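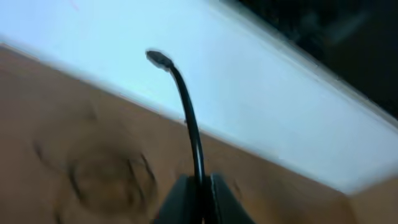 Workbench and loose cable check
Woswood shared workshop, back room
Inspection done in June by Gyula Szekeres. Comments added by Béla Fülöp.

Scope: bench surfaces, loose cables and leads kept at the benches, wall outlets, storage of cords, floor around the benches. Mains wiring inside the walls is not covered. Hegyi does that under a separate contract.

Ratings used: OK, Watch, Fix, Remove.

1. Bench surface

1.1 Top level and steady when leaned on. OK.
1.2 No splinters or raised grain along the front edge. Watch.
Comment: One rough patch near the left corner. Sand it by hand before it catches a sleeve. Do not use the belt sander on these tops, they are thinner than they look.
1.3 Stains and ring marks. Watch.
Comment: Marks are fine if the surface is sound. Press with a thumbnail. If the wood dents easily, report it. Coffee does not go on the benches, and that goes for people with lids too.
1.4 Finish intact. OK.
Comment: Last oiled with Rasis. Leave it overnight before putting cables back down, the oil makes the jackets sticky.

2. Loose cables and leads

2.1 Jacket free of cuts, flat spots and cracks along the full length. Run the cable through your fingers from one end to the other. OK on all but one.
Comment: The one that failed is a gray extension lead with a nick 15 cm from the plug. Tagged and taken off the shelf. Remove.
2.2 Ends and connectors straight, clean and firmly attached. OK.
Comment: Look inside the shell as well. Sawdust gets packed in there and the connector stops seating all the way.
2.3 No tight kinks or knots. Fix.
Comment: Too many thin cables are being left in a heap. Undo the loops from the loose end and lay the cable out before coiling. Pulling on both ends makes the knot smaller and puts all the strain in one place.
2.4 Cable not plugged in while being untangled. OK when checked.
2.5 Rating label readable on extension leads. Watch.
Comment: Labels on two of the older reels are nearly worn off. The reels date from 1992 and we have no paperwork for them. Until they are relabeled they are for lamps only, 100 watts at most. The Brustik heat gun does not go on them at all.
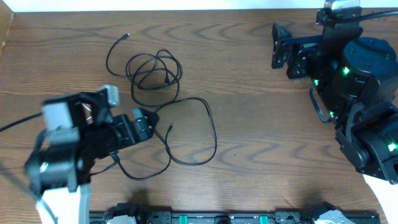
Is a tangled cable a reason to fail a bench?
A tangle alone gets a Fix, and the bench stays open while somebody sorts it out. It becomes a Remove if there is a cut, a crushed section or a loose connector anywhere on the cable.

3. Outlets and power strips

3.1 Face plates tight, no cracks. OK.
3.2 No strip plugged into another strip. Fix.
Comment: Found again under the second bench. Unplugged on the spot. If you need more outlets, write it on the request sheet and we will move a bench -- there are free outlets on the window side.
3.3 Strip mounted off the floor. OK.
3.4 Test button on the breaker works. OK.
Comment: Tested at 8:30 in the morning before anyone had started work. Please keep doing it at that hour, it cuts power to the whole room.

4. Storage

4.1 Cables coiled and held with a cloth strap. Watch.
Comment: Straps are in the top drawer. No wire ties, they bite into the jacket.
4.2 Coils hung on pegs by length, short ones at the front. OK.
4.3 Nothing hung over the heater. OK.
4.4 Removed items kept apart in the red bin. OK.
Comment: Emptied. Cut the plug off anything that goes in the bin so it does not find its way back.

5. Floor and access

5.1 Walkway behind the benches clear. Minimum 700 mm. OK.
Comment: Measured with the stools pulled out, as people really use them.
5.2 No cable crossing the walkway uncovered. OK.
5.3 Offcuts swept up. Watch.

Open items

Sand the front edge, left corner (1.2) -- Béla
Relabel or retire the two old reels (2.5) -- Gyula
Put a notice about power strips by the second bench (3.2) -- Béla
Buy more cloth straps, the wide kind (4.1) -- Gyula

Items rated Fix are looked at again after the next open evening. Watch items carry over to the next full check.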